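Lema bakery promises a loaf that keeps for 8 days

Lema, the bakery chain owned by Skallero, says its new braided bread will stay soft on the kitchen counter for 8 days. It goes on sale in March in 30 stores, at a higher price than the bread it replaces.

The company credits a flour blend from the mill Brarnico. It would not say what is in the blend, and the test results it handed out fit on one page. They cover 2 batches, both baked in Lema's own kitchen.
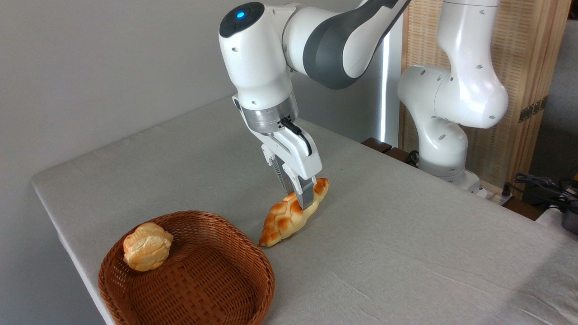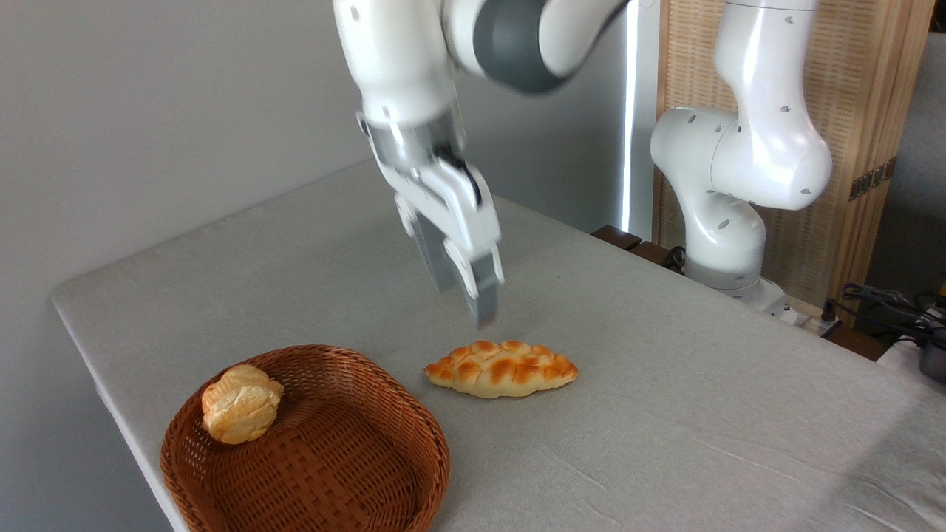 A braided bread roll.

"People throw away too much bread, and we want to fix that," said Njoroge Chege, Lema's head of sales. Asked who had judged the bread to be soft, he said it was "a mix of staff and customers" and did not give a number.

Kanini Rotich, who ran a bakery for years and now teaches baking, has heard this kind of claim before. "Soft is easy," she said. "I want to know what it tastes like on day five."

Lema made a similar promise for its rye, which was dropped after one summer. Chege said the two products should not be compared. The full ingredient list will be printed on the bag.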